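How to Clean Stainless Steel Mixing Bowls and Get the Shine Back
Posted Sep 30, 2022 in Kitchen Basics
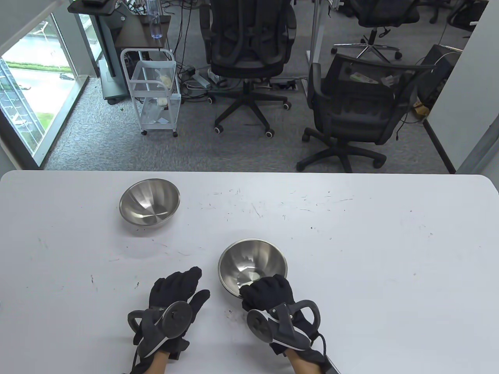 Can I use steel wool on a stainless bowl?
Leave it in the drawer. Steel wool scratches the finish, and bits of it can stay behind and rust. A soft sponge and a paste of baking soda will take off nearly anything.

What you need
Dish soap
Baking soda
White vinegar
A soft sponge
2 clean towels, one for drying and one for polishing

Everyday washing
Wash the bowls in hot water with a little dish soap. Get under the rim, where dough and batter like to hide. Rinse well and dry right away. Bowls left to drip on a rack pick up water spots, especially in a hard-water town like Carroll, where I live.

Stuck-on food
Fill the bowl with warm soapy water and let it sit for up to 13 minutes. Most dried dough will wipe off after that. If a ring remains, mix three parts baking soda with one part water and rub it on with the sponge, going around the bowl in the direction of the grain. A mirror finish has no grain to follow, so go lightly. Rinse until the water runs clear – dried baking soda leaves a white film.

Cloudy spots and rainbow marks
Put a splash of white vinegar on the sponge and wipe the whole inside. Wait a minute, rinse, then wash again with soap so the smell doesn't get into your next batch of frosting. Never mix vinegar with bleach, and keep bleach off stainless steel altogether. It can pit the metal.

Polishing
Buff the dry bowl with the second towel. A drop of olive oil helps on the outside. Skip the oil on the inside if you plan to whip egg whites.

Storing
Nest the bowls only when fully dry. I put a paper towel between each pair, which cuts down on scuffs and keeps them from sticking together. If two bowls do jam, set the outer one in warm water, put ice in the inner one, and twist gently.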